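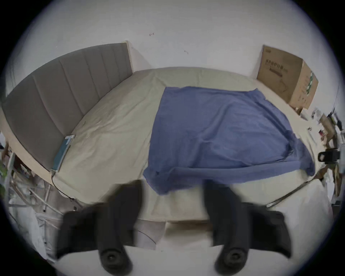 Frequently Asked Questions: Can a Machine Do My Chores Yet?

Updated 27 Dec 2020

We get a lot of mail at Tostwood, and most of it comes down to one question asked in a great many different ways: when can I stop making my own bed? I've gathered up the ones that come in most often and tried to answer them the way I would if you called me up (which you're welcome to do, by the way, though I do tend to go on). If your question isn't covered, write to us and I'll add it the next time I sit down with this page.
Hussam Khasawneh

So can a robot make a bed or not?

Sort of, sometimes, with a good deal of patience. There are arms in labs that can take hold of a blanket and pull it flat over a mattress, and it's a lovely thing to watch when it goes well. What you can't do yet is buy one, put it in your bedroom, and go have your coffee while it works. I know that's what people are hoping I'll say, and I'm sorry to keep you waiting!

Why is a blanket so much harder than a box?

A box stays the same shape when you pick it up. A blanket has a new shape every single time you touch it. Think of a plain blue blanket lying on a beige sheet, creased across the middle, with one edge folded over into a thick band. You and I see right away which edge is the folded one and where to take hold. A machine has to work out where the real corners are, whether that band is one layer or several, and whether it's about to grab the sheet along with the blanket. Two fingers can pinch an edge just fine, but they can't smooth and tuck and lift all at once the way your two hands do without your thinking about it.

What about the things people leave on the bed?

Oh, this is my favorite one. Beds are hardly ever just beds. There's a tablet or some such thing up by the headboard with its cord hanging over the side, there's a cardboard box that came in and never got put away, and a person simply works around all that. For a machine, each one is a separate little decision. Move it? Leave it? Is that cord going to catch? I'd say half the trouble with housework is deciding what counts as mess, and we don't have a good answer for that part.

Which chores can a machine do well right now?

Floors, mostly. The vacuuming kind are quite dependable if you pick up your socks first. Dishwashers and washing machines have been doing their share for so long that we forget they're machines at all, but you still have to load them, and loading is the part people write to me about.

Is it any better on the shop floor?

Much better, as long as the work holds still. At the Trudell plant, where I spent a few days in March, one arm moves 200 trays an hour from a belt to a rack and hardly ever drops one. The trays are all alike and they all come in facing the same way. Down the hall, the folding and bagging of cloth covers is still done by hand, by people who are very quick at it and didn't seem worried about their jobs.

How do you test these things?

We run the same chore over and over, starting from a different mess each time. For the blanket work we've done 602 tries so far with our own setup, which we call Briem. Getting a grip on the edge goes right 90 times out of a hundred. Getting the whole blanket spread so that my mother would call it made is closer to 40. Those are our own numbers, from our own rooms, so please don't take them as the last word on anybody else's equipment.

Do I need to change my house to get ready?

Please don't! I had a very nice letter from a gentleman in Dramow who was thinking of replacing all his bedding with something stiffer. Keep the blankets you like. If these machines are going to be any use, they'll have to manage with soft sheets and crowded side tables.

Can I sign up for updates?

Yes. Send us a note with "chores" in the subject line and we'll put you on the list. We write every couple of months, or whenever there's something to tell.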